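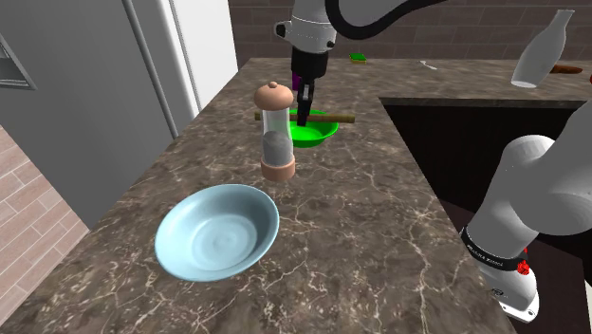
Figure 1. Green bowl on a countertop (computer rendering).

Getting Rid of Onion: A Comparison of Household Odor Removers in a Small Kitchen

Final project report, Household Science elective
Storkosby College

Background

The shared kitchen on the ground floor of Gastlow House has one window, one stove and a smell. The smell changes owners depending on who cooked last, but its base note is fried onion, and it had been there when we moved in. The house rules ask residents to "ventilate after cooking." Residents interpret this as closing the kitchen door so the smell stays in the kitchen, which it doesn't.

Everyone we live with has a favorite cure. One person's mother swears by a bowl of vinegar. Another household remedy, coffee grounds, was recommended to us by people who mostly seemed to want a reason to own more coffee. Our project set out to test these cures against each other under the same conditions and against doing nothing at all, our usual method.

We had originally proposed a study of scented sprays. It was turned down on the grounds that a spray adds a smell and our question was about removing one. We thought this was picky at the time. Having since stood in a room that smelled equally of onion and "ocean," we withdraw the complaint.

What we tested

We settled on six treatments:

White vinegar in an open bowl
Baking soda spread on a dinner plate
Used coffee grounds, dried, in a bowl (Khaemba dark roast, chosen by price)
Lemon peel simmered in water on the stove
Cedar blocks, sold by Levirwood for closets
Window open, nothing else

The control was the closed kitchen with no treatment. The cedar blocks were added late in the planning stage after one of us found a bag of them behind a dresser. They are meant for sweaters, and we make no claim that the manufacturer ever promised them to anyone's kitchen.

Method

For every trial we fried 200 grams of sliced yellow onion in vegetable oil, using the same pan and the same burner. The onions were cooked until brown, then taken out of the kitchen with the pan and the spatula. Early on we forgot the spatula. Those results were thrown out, and the spatula is now on the checklist in capital letters.

With the onions gone, the treatment was set out on the counter next to the stove (or, for the lemon peel, on the stove; or, for the window, the window was opened) and the door was shut. A sniff panel made up of residents came in at set intervals and scored the onion smell on a scale where zero meant none and the top meant "as bad as when the pan was on." They scored again and again for up to 90 minutes or until the panel agreed the smell was gone, whichever came first. We ran each treatment 2 times, on separate evenings.

Panelists waited in the hallway between sniffs. They were asked to avoid perfume, chewing gum and comments. We had good compliance with the first item. The scores were written on slips and folded, a step we added when we noticed that whoever spoke first tended to be agreed with for the rest of the evening.

The panel was supposed to be blind to the treatment. This worked for baking soda, which we hid behind the toaster along with a decoy plate of flour. It did not work for vinegar, which announced itself from the hall. It did not work for the open window in any sense, given the weather in January.

Results

The open window won easily. On both evenings the panel scored the kitchen at or near zero well before the end of the session, and the only objections concerned temperature. One slip carried no score at all, just the word "cold."

Vinegar came second, with a catch. The onion scores dropped steadily, but several panelists noted in the margin that they could no longer smell onion on account of the vinegar. When we took the bowl away and let the room sit, a faint onion smell was reported again by part of the panel. We can't say from our data how much odor the vinegar removed and how much it shouted over.

Simmered lemon peel had the happiest panel. Scores fell quickly and people lingered. It has the same weakness as vinegar, though, in that it puts a strong smell of its own into the air, and the effect faded after the burner was turned off. It also steamed up the window. On the second evening the water boiled away while we were folding slips, and the kitchen picked up a note of burnt lemon that had to be recorded under "other."

Baking soda did slightly better than the control. The difference was small enough that a different panel on a different night might have reversed it. We had expected more, considering how many refrigerators depend on it. A plate in an open room has a great deal more air to deal with than a box on a shelf, and it is possible we were asking too much of it.

Coffee grounds produced the most argument. Half the panel thought the onion was weaker, and the rest thought the kitchen now smelled like a diner. The second description may have been meant as praise. We averaged the scores, and the average landed between baking soda and lemon.

The cedar blocks could not be told apart from the control. One panelist, told afterward what had been in the room, said they had noticed it. Their slip did not say so.

Discussion

Our results split into treatments that changed the air and treatments that changed the subject. Opening the window does the first. Lemon, vinegar and coffee appear to do mostly the second, and for someone with guests on the way that may be all they want. A person who minds the smell of onion and likes the smell of lemon has been helped, whatever the chemistry is.

We also have to admit that noses get tired. Scores in the control trials went down over the evening too, more than we had expected, with nothing in the room to bring them down. Some of that is the smell settling or leaking under the door, and some of it is the panel getting used to it. Sending people to the hallway was meant to fix this. The hallway, by the second week, also smelled of onion.

Sources of error

The refrigerator was opened at least once during a session by a resident who was not part of the study and wanted yogurt. The curtains were never washed between trials and probably carried onion from one evening to the next, which would make the later treatments look worse than they were. The order of treatments was decided by what we had in the cupboard. Panelists who had skipped dinner tended to score fried onion lower, possibly out of goodwill toward it.

If we did this again

We would take the curtains down first. We would also test treatments in combination, starting with the window open only a crack and a pot of lemon on the stove, the arrangement most of us have quietly switched to at home. A longer trial with baking soda left out overnight would be fairer to baking soda. Someone suggested repeating the whole series with fish, and the residents of Gastlow House have asked that this be done in another building.

Materials left over

One bag of onions, most of a jug of vinegar, the cedar blocks. The blocks are back behind the dresser. The onions are in the kitchen, free to anyone who will open the window.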